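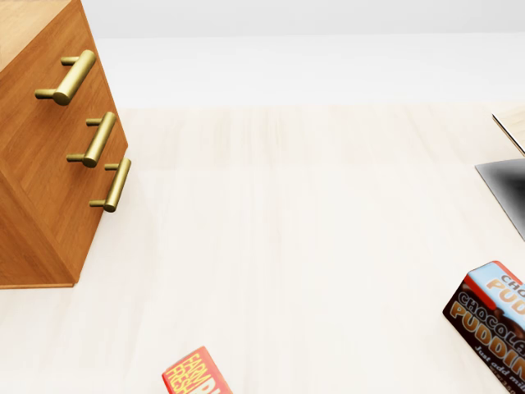
Elogio de la tarde lenta: lo que vi en la jornada de puertas abiertas de Hullano

Fui a Hullano esperando brazos mecánicos lanzando cosas por los aires y me pasé casi toda la visita mirando una cocina simulada. Pues bien, volvería mañana mismo. ¡Y me llevaría a mis sobrinos, aunque se aburrieran!

La jornada era en diciembre, con un frío de mil demonios, y cabíamos 12 personas por turno en una sala con café flojo y una pantalla enorme. El programa anunciaba «manipulación doméstica en simulación», un título que no habría llenado ni un autobús. Pero luego aparece en pantalla un suelo de tablas claras, un mueble de madera con sus tiradores dorados, una caja de pudin de chocolate tirada en el suelo, y algo se le despierta a una por dentro. Yo he recogido cajas como esa del suelo de mi cocina. Las he pisado, incluso. Nunca se me había ocurrido que agacharse a por una fuera un problema digno de estudio.

Y lo es. El simulador que enseñaban, Flekari, genera variantes de una misma habitación: otra luz, otro ángulo, los paquetes en otro sitio. Nos contaron que para una sola tarea habían preparado 444 disposiciones y que aún les parecían pocas. En la sala alguien resopló. A mí me pareció precioso, qué quieren que les diga, porque cualquiera que haya convivido con niños sabe que un suelo tiene bastantes más de 444 maneras de estar desordenado.

Lo que más me gustó fueron los tiradores. Son barras cilíndricas, brillantes, separadas de la madera por dos patitas, y reflejan la luz como las de verdad. Pregunté si tanto brillo era un capricho de dibujante y me explicaron que los reflejos confunden a los sistemas de visión, así que conviene ponerlos desde el principio. Lo mismo con los envases: un cartón rojo con letras amarillas que dicen FARM FRESH, girado de cualquier manera, se lee mal y se agarra peor. Me habría quedado una hora más preguntando por los cartones.

Se suele decir que estas demostraciones son teatro, y a veces lo son. He estado en ferias donde el robot servía una copa perfecta 16 veces seguidas con la botella siempre en la misma marca de cinta adhesiva. En Hullano pasó lo contrario – Yeo, su programa de control, falló con público delante, y repitieron el intento sin cortar la proyección ni cambiar de tema. Creo que eso debería exigirse en todas las puertas abiertas. Un fallo bien explicado me enseña más que un vídeo con música.

También tengo una queja. Todo lo que vimos estaba demasiado limpio. Quiero migas, quiero un calcetín, quiero la pared con la marca de la silla. Lo dije en el turno de preguntas y tomaron nota, o eso me pareció desde la tercera fila.

La próxima visita será en Drevden, con más sitio. Yo ya me he apuntado al turno de las nueve de la mañana.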